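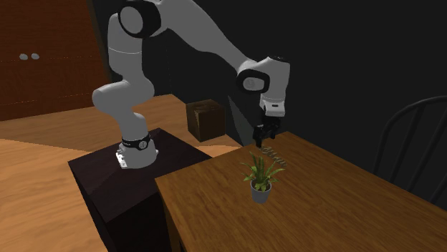 How much should a small shop set aside for a first robot arm? Plan for the arm to be less than half of the total, and get the gripper, stand, software and training priced on the same quote.

I took that question to the open day at Protden on Jun 21, 2024. We pack plant pots and small hardware kits in Senden, and we have money in the November budget for one arm if the numbers hold up. Doors opened at nine and parking was easy.

The morning was the simulation room. They build a customer's cell on screen before any steel is cut. The one on the monitor had a single arm on a dark pedestal next to a wooden table, with the gripper over the far edge and a potted plant and a coiled, spring-like piece to work with. I asked what a study like that costs. It is 800 euros for one cell and two part types, and 489 for each extra part type. The fee comes off the order if you buy within 100 days.

Two things to settle before paying for a study. One is the height of the pedestal against the table, which decides how much reach is left at the far side. The other is the gripper. A thin coil and a leafy plant in a pot may not suit the same fingers, and a second set goes on the bill.

After lunch Pavliuk had a table in the hall with used controllers. Prices were fair but the warranty is only six months, and spare cables are extra. Bestum offers leasing. Their monthly rate looked good until I added the yearly service visit, which is 1,000 euros and is not optional.

I came home with three price lists. Still open for us: floor anchors, the air line, and who covers the line during the training days. Protden will send a written quote for the study, and I have asked them to list the second set of fingers as a separate item.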